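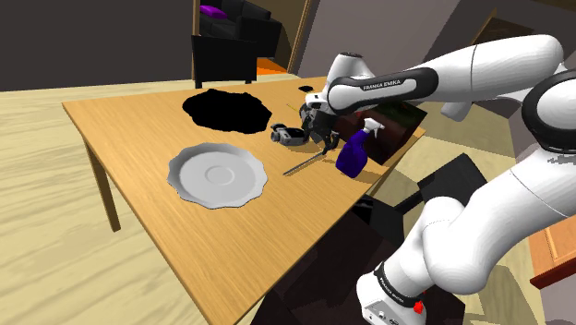
Home Blog Hair Skin Contact

May 6, 2021
by Tahmineh Shirazi

I finally stopped washing my hair every morning, and I can't believe how long I put it off! Back in December my scalp was so dry and itchy that I was scratching through whole phone calls, and my sister (who has the thick, shiny hair in our family, lucky thing) told me to leave it alone for a while.

So I did, or I tried. The first 14 days were pretty rough. By lunchtime on the second day my bangs were stuck to my forehead, and I wore the same blue headband so often that my neighbor asked if I had taken up tennis. I brushed a little cornstarch through the roots at night, left it in while I slept, and shook it out over the tub in the morning, which made a mess but did help.

Now I wash twice a week, Wednesday night and whenever I feel like it on the weekend. I use the plain shampoo from Witkowska, the little shop by the bus station, and a 300 ml bottle that used to be gone in no time is still half full. I only put it on my scalp and let the suds run down the rest. Conditioner goes from the ears down, and then I comb it through with my fingers while I sing something silly.

The itching is mostly gone, though I still get a dry patch behind my left ear. I'm trying a drop of jojoba oil on it this week, so I'll let you know how that goes.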